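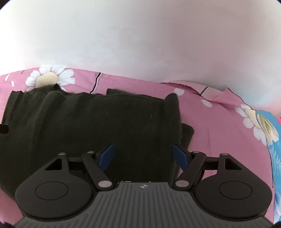 Krishnamoorthy says the walleye have left the weed edge and I am wasting mornings by casting to it. He wants me out on the Berkdale hump, bottom bouncer and crawler, nothing lighter than two ounces, and he wants me to quit writing down barometer readings.

Tuesday, June 29, 2021

Launched from the Brusmont ramp at first light. Wind southwest, light, building by mid-morning. Surface temperature 74 at the ramp, 73 over the main basin. Clarity down from last week; the white jig went out of sight at 5 feet.

Ran the weed edge first anyway, for comparison. Quarter-ounce jig, chartreuse, half crawler, from the Naidu dock to the second point. One perch, one small pike that took the jig and most of the leader. No walleye. I marked bait high over the weeds with nothing under it. That agrees with what he told me and I will say so to him when I have to.

Moved to the hump. It tops out at 16 feet and drops fast on the north side. The sounder puts the break farther east than the paper map does, by about 50 yards, and I have now corrected the map in pencil. Set up a drift from the southwest corner, two-ounce bouncer, 40-inch snell, single hook, small hammered blade. Drift speed was 0.9 at first. Too slow to turn the blade properly. Used the trolling motor to bring it up to 1.2 and held it there.

First fish came on the second pass, just off the top on the north side. Walleye, 17 inches. Next pass over the same line, a second at 19. Then a long blank stretch. I shortened the snell to 30 inches and changed the blade from silver to copper, both at once, so I can't say which one mattered. The third fish came shortly after. Should have changed one thing at a time.

The bites were light. The rod loads slowly and stays loaded, with no tap. If I set at once I pull the crawler off. Dropping the tip back toward the fish and counting two before sweeping gave a better hookup. Missed four before I settled on that.

Wind came up around ten and the drift got past what the motor could correct. Tried the Trisen drift sock off the bow cleat. It slowed the boat but swung the stern, and the back line rode under the hull. It needs to go on the midship cleat with a shorter rope. Cut the rope tonight, melted the end, tied a new loop.

Thenmozhi was on the far side of the hump with leeches and slip floats, anchored. She had five by the time I pulled off, all from the shaded side, all before the wind. She thinks the fish will slide down to the deep flat by August and that the hump will be finished as a morning spot. I have no notes from past years that say otherwise, as I was on the weed edge.

Line on the port reel is nicked for the first few yards. Respool before the next trip. Also buy crawlers and copper blades, size 3.

Barometer 30.02, steady.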